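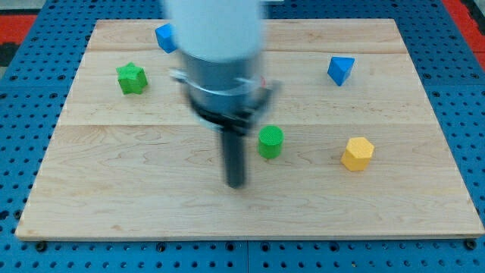 Cahier d'atelier, 10/01/2018

Reprise du bain d'indigo ce matin, et quelle reprise ! La cuve de décembre dormait sous son couvercle depuis les congés, je m'attendais à devoir tout jeter. En soulevant : belle pellicule cuivrée, liquide jaune-vert dessous, odeur franche mais pas pourrie. pH 10,5 à la bandelette. J'ai remonté doucement à 40 °C, ajouté 15 g de fructose et un peu de chaux, remué en rond sans faire de bulles, puis laissé reposer jusqu'à 11 h.

Premier échantillon, coton Rostetti (le sergé, pas la toile) : trois trempages de cinq minutes, aération entre chaque. Le passage du vert au bleu à la sortie, je ne m'en lasse pas, Joni non plus, il a lâché son métier à tisser pour venir voir. Bleu moyen, bien uni, sauf le coin tenu par la pince.

Deuxième échantillon, lin Leltidik décreusé par Remedios avant Noël. Là c'est superbe ! Plus profond dès le deuxième trempage, avec ce petit reflet violet que je cherchais en mai sans jamais l'obtenir. À mon avis le décreusage long y est pour beaucoup. Remedios, si tu lis ceci : combien de temps exactement, et cristaux de soude ou savon ? Je n'ai rien retrouvé dans ton classeur.

Laine : 100 g d'écheveau filé main, mouillé une heure avant. J'ai eu peur de la chaux, donc un seul trempage court et rinçage au vinaigre très dilué. Toucher un peu rêche quand même. Pour la laine il faudrait une petite cuve à part, moins alcaline. Xuelian en avait monté une au son et à la garance, lui redemander ses proportions.

Essai de réserve à la pâte de riz, avec les pochoirs d'Ariel. Pâte trop liquide, les bords ont bavé sur les petits motifs. Les grandes feuilles sont nettes, vraiment jolies, j'en ai épinglé une au-dessus de l'évier. Refaire avec moins d'eau et laisser sécher toute une nuit, j'ai triché avec le sèche-cheveux.

Stock : il reste plus de 600 g de pigment, plus le sachet entamé de Dagdag (à finir en premier, il est grumeleux, le broyer à l'alcool avec les billes). Chaux presque vide, Jhun en rapporte.

Demain : remuer la cuve en arrivant, reprendre le pH, ne rien tremper avant midi. Test de frottement sur les deux cotons, à sec et mouillé. Et ressayer le lin avec six trempages, je veux voir jusqu'où il descend !

Étiquettes cousues sur tous les échantillons, sauf la laine.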